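How to Fit and Look After an Oilcloth Table Cover

Oilcloth sold today is mostly cotton or polyester with a vinyl coating. It comes off the roll flat on one side and slightly fuzzy on the other. You can cut it with ordinary scissors and you don't have to hem it. With normal use a decent piece lasts several years on a kitchen table.

What you need

Tape measure
Pencil or ballpoint pen
Long ruler or a straight board
Sharp scissors
Dish soap and two soft cloths
A cardboard tube for storage

Measuring

Measure the length and width of the tabletop. Decide how far you want the cloth to hang down, double that number, and add it to both measurements. For a table used every day, keep the drop short. A long drop gets pulled by knees and chair arms, and oilcloth is stiff enough that it sticks out at the corners instead of folding.

If the table has leaves, measure with the leaves in. You can fold the extra under when they're out, but don't leave it folded for months or the crease will stay.

Check the roll width before you order. If your table is wider than the roll, buy a wider one. Two pieces laid side by side will drift apart, and crumbs and spilled milk get into the gap.

Cutting

1. Unroll the cloth upside down on a clean floor. Leave it for an hour or so to relax.

2. Mark your lines on the fabric side. Pen is fine on the back, but keep it off the coated side, where it may never come out.

3. Check that the pattern runs straight before you cut. Checks and squares show a crooked cut much more than flowers do. Flip the cloth over and compare the edge with a row of the print. On cheaper rolls the print can wander off the factory edge, and then you should follow the print.

4. Cut with long strokes and don't close the scissors all the way between cuts. That leaves a cleaner edge.

5. Round the corners if you have small children or a narrow kitchen. A dinner plate makes a good template.

Getting the fold lines out

Cloth that was mailed folded will have creases. Don't put an iron on the coated side. Spread it on the table in a warm room and leave it overnight. Most of the lines will go on their own. For the stubborn ones, use a hair dryer on low, keep it moving, and smooth the spot with your palm. Another way is to turn the cloth over, lay a dry towel on the back, and press lightly with the iron on its coolest setting. Test a corner first.

I had a piece from Skumberg that still had a line down the middle after 15 days. It went after I rolled it up tightly against the fold and stood it in a closet for a while.

Everyday cleaning

Wipe with a damp cloth and a drop of dish soap, then wipe again with plain water. Dry it. Soap left on the surface turns dull and picks up dirt.

Tomato sauce, mustard, turmeric and berry juice should be wiped up right away. If a mark has set, make a paste of baking soda and water, leave it on for a few minutes, and rub gently. Skip bleach, scouring powder and nail polish remover. All three damage the coating.

Newspaper and printed bags can leave ink behind, mainly in hot weather.

Heat

Always use a trivet under pots, baking dishes and teapots. The coating softens well below the temperature of a pan from the stove, and a ring mark can't be repaired. A full mug is usually fine, but a coaster doesn't hurt.

Keeping it in place

On a slick tabletop, put a thin felt pad or an old cotton tablecloth underneath. It also makes the table quieter when you set down dishes. Clips work too, as long as the tabletop isn't too thick for them.

Storing

Roll it with the pattern facing out, around the cardboard tube, and tie it loosely with string. Keep it away from radiators and out of the attic in summer.

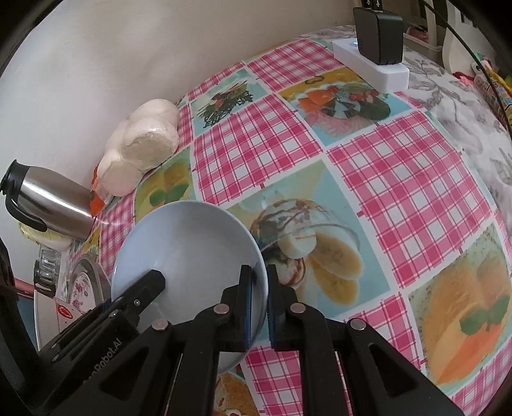 Before you use it again, let it lie flat for an hour and give both sides a quick wipe. Replace it when the coating starts to crack along the table edge, as water will get through there.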